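**Open day at the Litmont site – shelf-handling demonstration: comments invited**

**Litmont_Visits** wrote:

Members who attended the open day on Apr 19, 2019 are invited to record their observations in this thread. Attendance was 152, which exceeds the figure for the previous open day. The programme consisted of a short talk, the shelf-handling demonstration and a period for questions. Written questions may be left here until the end of June and will be passed to the demonstration team.

Members are reminded that the rules of the board apply, and that remarks should concern the work shown and should not be directed at other members.

**depot_clerk76** wrote:

I wish to thank the organisers for a well-ordered visit. My group was admitted on time and had a clear view of the shelving. I attended on behalf of a small chain of shops, and my interest was in whether a robot hand could be trusted with ordinary goods in ordinary packaging.

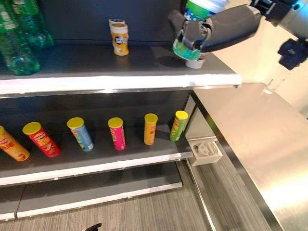 My employer has considered equipment of this kind twice and has declined it on both occasions on grounds of cost. I had expected to report the same result again. Having attended, I shall recommend that we request a second visit, with our own stock supplied for the purpose. Would the organisers state whether this is permitted?

**Grukeck** wrote:

I must record a less favourable view. The demonstration was pleasant to watch, but the pace was slow. A competent shelf filler would have completed the same work several times over. The speaker gave no figure for speed, and when the matter was raised from the floor the reply was that speed was "not the present aim". Visitors who travel a long distance are entitled to a fuller answer than that.

I would add that the seating at the rear was poor and that the speaker could not be heard there.

**Nekik** wrote:

With respect to the member above, the introductory talk stated plainly that the session concerned grip and placement. Speed was listed as a subject for a later event. The printed programme says the same on page 4.

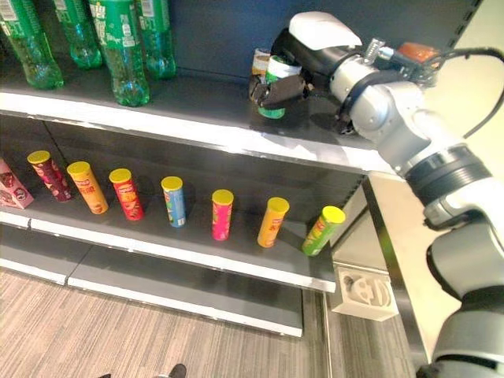
In my opinion, the choice of goods deserves more attention than the pace. Round packaging is a fair test, as it rolls when it is badly released and gives the fingers no flat face to work against. The hand had its fingers wrapped round the lower half of a green can, held upright just over the upper shelf, and there was a smaller cup-like container directly behind it. A careless approach in that position would disturb the neighbouring item. I accept that a shop would also require bags, boxes and items in soft wrapping, and I should like to see these included in future.

**Grukeck** wrote:

I accept the correction regarding the programme, which I had not read in full. I do not accept that speed may be left to one side. A shop manager will ask about it first. I would also observe that the snack cans on the middle shelf were not all upright at every point, and a shop would not leave them in that state.

**Zwahlen** wrote:

Both points can be held together. The grip appeared sound to me – I am less certain of its value to a shop that must fill more than 2404 places in a night. It would assist members if the team published its timings, even if these are modest.

On the seating, I was also at the rear and heard perhaps half of the talk.

**Litmont_Visits** wrote:

The remarks on sound and seating have been noted, and a microphone will be provided at the next event.

In reply to depot_clerk76: visitors may supply their own stock by prior arrangement. A list of the items, with weights, should be sent to the visits office before the booking is confirmed. Glass is not accepted.

The request for timings has been passed to the team. Their reply will be posted in this thread.

**depot_clerk76** wrote:

Thank you. I shall send our list to the office. It will include bags.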